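About Jenus

Jenus makes and sells small storage for desks and worktops. We are based in Grendport, in a unit behind the old bus garage, and we have a shop counter at the front that is open to the public on weekdays and on Saturday mornings.

We started with a single product, a two-drawer cabinet for the top of a desk. Customers had been asking us for something to put pens, stamps, keys and sweets in that would not slide about and would not need a wall fixing. At that time we were a general stationer. The cabinet sold better than the paper did, so we gave up the paper.

The range is still short. We sell desktop cabinets, open trays, lidded boxes, and holders with round recesses for small loose things. Most of it comes in black, and the drawer units have pale handles. We have tried other colours over the years and sold a few, mostly to schools, but black is what people come back for.

How we choose what goes in the range

Everything we sell is first used on a plain white table in our back room. We put a piece out, fill it, empty it, and leave it there for a while with the sort of clutter it is meant to deal with. The drawers get opened and shut by whoever is passing.
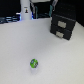

A small drawer has to take small things without swallowing them. If you drop in one wrapped sweet or one toy block and then have to pull the drawer right out to find it again, the drawer is too deep. We changed the depth of our own two-drawer cabinet twice for this reason, and the present version dates from February of last year.

We also look at how a piece sits on the table. It should stay where it is put when a drawer is pulled with one hand. The feet are fitted here in Grendport and can be replaced if they wear. Ask at the counter or write to us and we will post a set of four free of charge.

Holders and trays

The holders came later. They were first made for a primary school in Trotovcombe that wanted somewhere to keep counters, badges and bottle tops on a shared table. The school asked for round recesses with a visible rim, so that children could see where each thing went back. 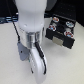 We now make holders in three sizes. The smallest is the one most people buy for home, and it fits on a windowsill. The largest is meant for classrooms and craft groups and is too wide for most desks, so please check the measurements on the product page before ordering. Lids are sold separately.

Trays are simpler. They are shallow and they stack. The pale ones show marks more than the black ones do and should be wiped with a damp cloth and nothing stronger.

Materials and finish

The bodies of our cabinets are moulded by Damgaard, a family firm we have worked with for 21 years. The parts arrive flat in cartons and we put them together ourselves. There are 34 parts in a two-drawer cabinet if you count every screw.

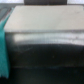

Black surfaces pick up dust and fine scratches, and we would sooner say so here than have people find out later. A soft dry cloth is enough for most of it. Please do not use polish, as it leaves a film that collects more dust.

If a handle comes loose it can be tightened from inside the drawer with an ordinary small screwdriver. If a handle is lost, we keep spares for the current model and for the one before it. We no longer have handles for the very first cabinets, but the current ones will fit if you do not mind the colour being slightly different.

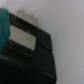

Black body with beige panels, from the back room table.

Who works here

There are eight of us. Five work on assembly and packing, and the rest share the counter, the orders and the accounts. In busy weeks everybody packs.

Orders placed before noon on a weekday normally leave us the same day. School orders can take up to two weeks in late summer. We send everything in plain cardboard with paper padding, and we are glad to have the boxes back if you live nearby.

Visiting the shop

The full range is on display at the counter, including seconds, which are sold at a lower price and cannot be returned. There is parking for two cars at the side of the building. The step at the front door is high, so ring the bell if you would like us to open the side entrance.

Page last updated 2024-06-01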